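COMUNICADO DE IMPRENSA
5 de maio de 2019

Trirolix abre as portas em setembro: uma escola de dança de salão para quem jura que tem dois pés esquerdos

Olá a todos! Sei que um comunicado de imprensa costuma vir escrito na terceira pessoa, com muita cerimónia, mas quem vai estar à porta a receber-vos sou eu e por isso escrevo eu. Chamo-me Charoen Phuthong, dou aulas de dança há muitos anos e em setembro abro, com o meu sócio Radek Hubáček, a Trirolix, uma escola de dança de salão para adultos que nunca dançaram (ou que dançaram uma vez num casamento e ainda hoje não querem falar disso).

A ideia nasceu em casa, como quase tudo o que faço. Durante dois invernos dei aulas a vizinhos e amigos na minha sala, com a mesa encostada à parede e o sofá virado ao contrário. Cabiam três pares, se ninguém abrisse muito os braços. O Radek apareceu numa dessas noites para acompanhar a irmã, ficou a ver, pediu para experimentar o foxtrot e no fim já estava a fazer contas num guardanapo. Ele diz que o guardanapo ainda existe. Eu nunca mais o vi.

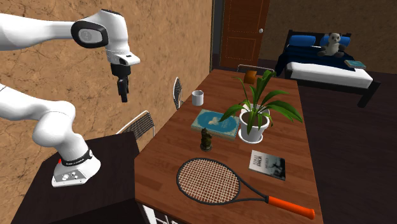 O Radek é engenheiro de som e foi ele quem tratou da parte que a mim me tira o sono: a acústica, as colunas, o isolamento para não darmos cabo da paciência a quem mora por cima. Eu fiquei com os horários, as turmas e a música. Discutimos bastante por causa da música! Ele queria orquestras antigas do princípio ao fim e eu queria misturar com coisas que as pessoas ouvem no carro. Ficámos a meio caminho, e acho que ficou bem.

As turmas de iniciação vão ter valsa inglesa, foxtrot, chá-chá-chá e rumba. O tango fica para depois do Natal, quando já toda a gente souber andar para trás sem olhar por cima do ombro. Não é preciso trazer par, trocamos ao longo da aula e quem preferir ficar sempre com a mesma pessoa só tem de avisar à chegada. Também não é preciso roupa especial. Sapatos de sola lisa, sim, por favor, e nada de borracha grossa, que prende no chão e faz mal aos joelhos.

Temos 200 lugares para o primeiro trimestre, distribuídos por manhãs, fins de tarde e noites. As manhãs foram uma teimosia minha – há muita gente reformada ou a trabalhar por turnos que fica sempre de fora destas coisas. A Plillitz, a loja de calçado de dança que fica na nossa rua, vai fazer um desconto aos alunos inscritos, e a Thongdee trata do chá e dos bolinhos de coco nas festas de fim de mês. Já provei os bolinhos várias vezes, por dever profissional.
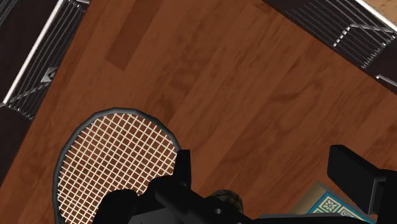

A sala grande da Trirolix fica no antigo armazém Clovside e foi a obra que mais tempo nos levou. Queríamos um chão onde se pudesse deslizar sem escorregar, e passámos semanas a andar de meias em casas de amigos e de amigos de amigos, a experimentar. Eu apaixonei-me pela madeira polida castanho-avermelhada, com as tábuas compridas na diagonal, os veios e os nós bem à vista, e até uma tábua mais escura do que as vizinhas, cor de chocolate. O Radek preferia tudo clarinho e igual. Desta vez ganhei eu, e a nossa sala vai ter um soalho nesse tom, montado sobre uma base flexível que poupa as costas a quem passa lá a tarde inteira (estou a falar de mim).

As inscrições abrem no início de setembro, na própria escola, e a primeira aula é gratuita para toda a gente, sem compromisso. Na semana da abertura fazemos também um baile, com música ao vivo na primeira parte e a famosa lista do Radek na segunda. Venham mesmo que não queiram dançar, há cadeiras e há bolinhos!

Os jornalistas que queiram visitar a escola antes da abertura, assistir a um ensaio ou falar connosco podem marcar diretamente comigo ou com o Radek. Ele responde mais depressa às mensagens, eu falo mais ao telefone.

Contacto para a imprensa:
Charoen Phuthong e Radek Hubáček
Trirolix – Escola de Dança de Salão
Antigo armazém Clovside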